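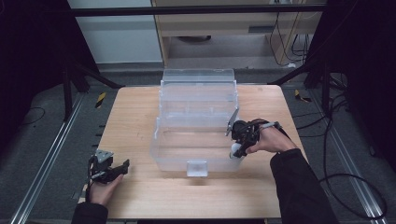 Boonsong Sombatkul has worked 3 years on household tasks at Kelport, and he still answers the same question every Saturday, when his aunt telephones. Can the machine tidy her kitchen yet?

"I tell her no," he says. "It can move a box. It cannot decide where the box should live."

His group keeps a list of 111 chores, from shops as well as homes. I asked how many he would trust to a machine when he is out of the house. He thought for a moment and said 2, and then he did not want to name them. 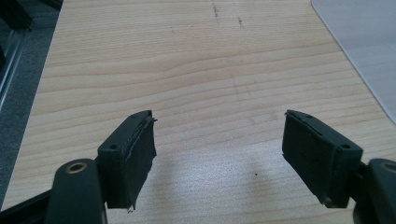

KELPORT, August

Plastic boxes are harder than they look, Sombatkul explains. The walls bend when you press them, and clear plastic is difficult for a camera. "A person feels the slip before the box falls. We are still teaching this."

And the rubber on the fingers? "It wears. People ask me about the software, and I am thinking about rubber."

For shop shelves he is more hopeful, if the goods are always the same size. I asked when his aunt may expect some help. "She is seventy-four," he said. "I told her to keep her broom."

Interview by Ksawery Zalewska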